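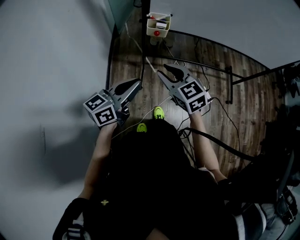

Gearóid thinks the cracking on batch 82 comes from drying too fast and has nothing to do with the clay. He left a note on the shelf to that effect and asked for two tiles from the same bag to be dried under plastic before anyone changes the recipe.

Notebook, December, tile glazes for the Kirkton job

Start 8:40 am. Kiln opened at 185 F on the pyrometer. I would have liked to wait longer but Fergal needed the shelves.

Top shelf: 10 test tiles, the green, three coats brushed. Color is good on all of them. Pinholes on the four nearest the front, none on the back row. Same pattern as last firing, so I don't think it's the brushing. Peephole plug on that side is chipped and doesn't seat. Packed it with fiber for now. New plug to be ordered.

Middle shelf: batch 82, the hand-pressed ones with the leaf border. Three have hairline cracks starting at the corner where the border is thickest. One goes right through. Cracks have glaze run into the edges, so they were open before the glaze melted. That much fits Gearóid's idea. It would also fit rough handling at bisque, and I did stack those two high.

Bottom shelf: Murray's bowls. Not mine, left them on the cart with his name.

Weighed out more of the green. Recipe is in the red binder, page with the coffee ring. Only change is the copper carbonate from the new Odport bag in place of the old tub. The new stuff is finer and goes through the 80 mesh without any pushing. Labeled the bucket GREEN B so it doesn't get topped up from the old one. Please don't top it up.

11:15. Pressed six leaf tiles from one bag. Two under plastic as Gearóid asked, two on the wire rack uncovered, two between drywall boards with a brick on top, the way Lajos does his. Scratched P, R or D on the backs. Turn the rack ones tonight, leave the others alone.

Also cut the back of the border tiles a bit deeper this time. Four grooves, to even out the thickness. I know this muddies the comparison with 82, but all six are the same as each other, and the thick corner needed fixing anyway.

Kirkton want the hearth surround to match their old tiles. Held the best green against the sample they sent. Ours is bluer in daylight and nearly the same under the bench lamp. Pádraig says go by daylight. Next line blend: a little iron, in half-percent steps, five tiles.

Cone packs: the one on the middle shelf went flat, the one at the top only bent halfway. So the middle is hotter than I have been assuming, and the earlier notes on the matte white should be read with that in mind. Put a pack on every shelf from now on.

Kiln wash on two shelves is flaking. Scraped and recoated, drying by the sink.

4:30. Plastic-wrapped tiles still dark and soft at the edge. Rack tiles pale at the corners already, with one lifting slightly. Drywall ones not looked at.

To do: peephole plug, more cones, ask Fergal when he wants the kiln again.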